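The counter, part whatever

4 November 2023

OK quick one because I have to be out the door in a bit and I've been promising a kitchen post since before the clocks and the leaves and all of it.

The counter. Again. I know.

If you're new, the short version: we moved to Zakville with way too much kitchen stuff and a kitchen that has one good stretch of counter. One. The rest is a sort of shelf next to the fridge that fits a loaf of bread if the loaf is in a good mood. So everything happens on the marble-y bit, and everything ends up living there too. Cooking, mail, homework, cups. Mostly cups.

I set myself a rule at the start of fall - if it hasn't been used in 10 days it goes off the counter. Into a cupboard, into the basement, into the donation bag, I don't care. And I mostly stuck to it, except for the appliances, which are too heavy to be bothered with, and the cutting board, which gets used every single day and so gets to stay where it is forever.

Steel end first. Toaster, the big steel thing beside it, the little pot with the shiny lid that I keep meaning to put away and then want again for eggs. Open bin on top of the big one for strays. The drawer box further back was my best buy of the year, from the Traltach clearance aisle, 13 dollars and it only needed the handle tightened. Tea bags, rubber bands, birthday candles, the good scissors. 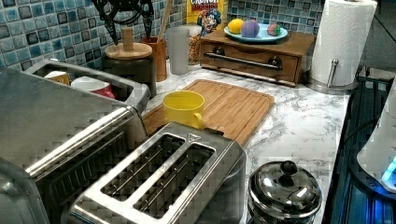

Can I just say the bin on top of the big steel thing would make me crazy, came the comment when I put this one up on the neighborhood page last night. Things on top of things is how it starts, you put one cup up there and by December you've got a second kitchen on the roof of the first one. Put up a shelf!

And fair. Totally fair. I do have to lift the bin down every time I want to run the oven, and I do put it back up with more in it than before. But a shelf means drilling, and drilling means the wall, and we are not going near that wall till I know what's behind it. Last place we lived I hit a pipe. Never again.

So the bin stays for now. New rule for the bin: it gets emptied when I do the recycling. If I can't say what a thing is doing in there, out.

Now the part I was putting off, the tile end. This is the bit people see from the door so naturally it's where everything piles up. I love that tile, it's the reason I wanted the house (don't tell the bank). All those tiny blue-green squares. It's also a pain to wipe because grout, grout, grout. I use plain dish soap and an old toothbrush and do one strip at a time while the coffee drips. Fancy Litum spray did nothing for me except make the whole downstairs smell like a dentist.

What I worked out is that it goes better if everything at that end stands up. Tall things to the back, knives and pepper mill against the tile, shorter stuff in front. Then the board gets the middle to itself and I can chop without moving six jars frist. Flat things are the enemy. A flat thing is a thing you put another thing on.

And yes the play food made it up there too. It always does. Somebody small is "making lunch" and lunch needs a plate, and the plate needs to be next to my plate or it doesn't count.
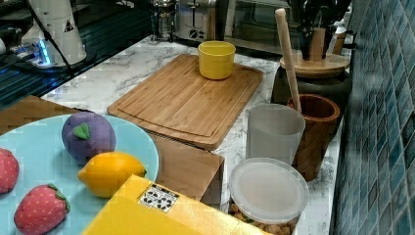 Lunch is served. Strawberries, lemon, and a plum if you're lucky.

I tried giving the play food its own spot. Basket by the back door, label and everything. Lasted less than a week. Then I tried the bottom drawer, which was worse, because then the drawer was open all the time and I have the shin to prove it. Current plan is no plan. It gets a plate on the counter during the day and the plate gets cleared at dinner, same as everyone else's. That has been fine so far? Fingers crossed.

What I really need to sort is the dry goods. I bought a stack of deli containers back in the spring thinking I'd decant everything and be one of those people. They're great, they stack, the lids fit, they go through the dishwasher. Problem is I never labeled any. So there's oats, there's the other oats, there's breadcrumbs that I have absolutely put in a smoothie once. Going to do masking tape and a marker. Ugly but quick.

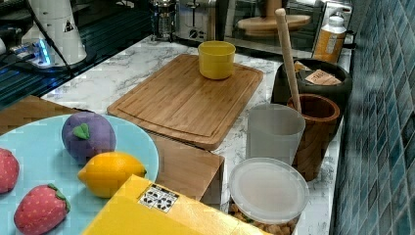 Labels are this weekend's job, if I get a weekend. I did a trial run in my head while making the coffee and the trouble is where to put the tape - on the lid and you mix up the lids, on the side and it peels off in the wash. I'm going with the side. The one with the frosted white lid down at the front is getting done before anything else, because you can see golden-brown something through it and that could be nuts or it could be granola, and those are very different breakfasts. After that the flour, the rice, and the three kinds of lentil nobody here will eat.

Also on the list, before I forget:

Move the mail off the counter for good. Hooks by the door maybe. I keep saying hooks.

Find a home for the cardboard. I keep every box becuase it might be useful and then it's just a box.

Oil the cutting board. It's bamboo so it doesn't drink as much as the old one did but it gets a dry look after a few months of dish soap. I've been using the Baptista oil, little bottle, lasts ages. Wipe on, leave overnight, wipe off.

Scrub the groove in the board too. Tomato seeds. Enough said.

Basement shelves. Separate post. Possibly a separate blog.

Somebody asked last time what the wooden drawer box measures and I still haven't found the tape measure, sorry. It's low enough to sit at the back and out of the way, that's all I've got. Will check when the tape measure turns up. It is probably in the bin.

Right, shoes, keys, gone. Grout pictures next time if I get the second strip done.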